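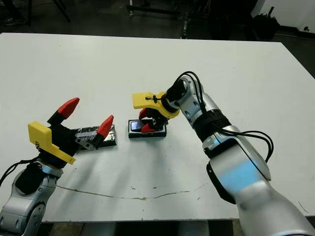

## Do small things need a box?

Oct 2, 2025

I have been told, mostly by people who sell boxes, that a small electronic thing belongs in a box. Brukunen has a whole page on it. Shallow tray, dark rim, white inside, one thing per tray, and your life will supposedly feel different by the end of the month. I read it in September and have been grumbling since.

My objection is simple. A phone on a little black stand is already put away, as far as I'm concerned. It has a place and I can see it. Put it in a tray and I'll have to fish it out every time it buzzes, and then it will live next to the tray, and I'll own a phone, a stand and a tray.

Catarina Rebelo thinks I'm being stubborn. She went over to trays two years ago and swears she hasn't lost a charger since. I asked how many she'd lost in the years before that and she changed the subject.

The foil-covered piece is a harder case, I'll give her that. Crumpled aluminum foil over a flat black base is going to snag on whatever you pile on top of it, and if it goes in a drawer with the cables you'll be picking silver flakes out of everything. So it stays flat, with space beside it. I don't see that it needs walls.

### The white surface business

The other half of the Brukunen advice is that you should sort on a plain white surface, because dark parts show up better. Fine. This one I have to accept. Nearly everything I own that takes a charge is black, and on my old brown desk a black stand was something I found with my elbow. On matte white you can't miss it.

What I don't buy is the claim that a white table makes you tidy. It makes you notice. I noticed plenty of things on mine last month and left them exactly where they were.

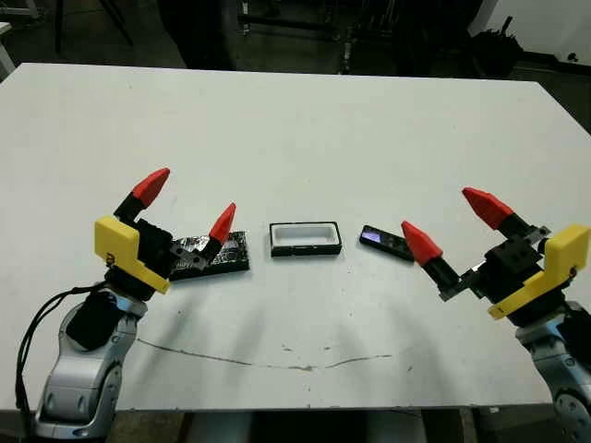 *Board on the left, open box in the middle, handheld on the right.*

The row was Hollis Delacroix's suggestion. Lay things out in a line, leave a gap between each, put the box in the center and decide what deserves it. The board is close to a phone in footprint, with fine light traces all over it and crinkled silvery patches near one end. The handheld is small and black. Both have a fair claim to the box, and the box is sitting there very clean and white and pleased with itself.

My vote would be the board. The handheld is something I'd pick up often, and I'd want it within reach. The board has those patches and all that fine tracing, and I wouldn't like to drop a mug on it. But it would also be safe in an old envelope with "board" written on it, and an envelope costs me nothing.

Brock Charbonneau, who reads these posts and always writes in, will want to know about static. I don't know about static, Brock. The Petthorpe leaflet spends 600 words on it and I came out the other end less sure than I went in. If you have a shorter version, send it.

So for now I'm keeping one box, for the board, on trial. The phone keeps its stand. The foil piece gets the back corner of the shelf, on its own. Catarina has offered me 5 more trays she isn't using, and I'd like her to think about what that says.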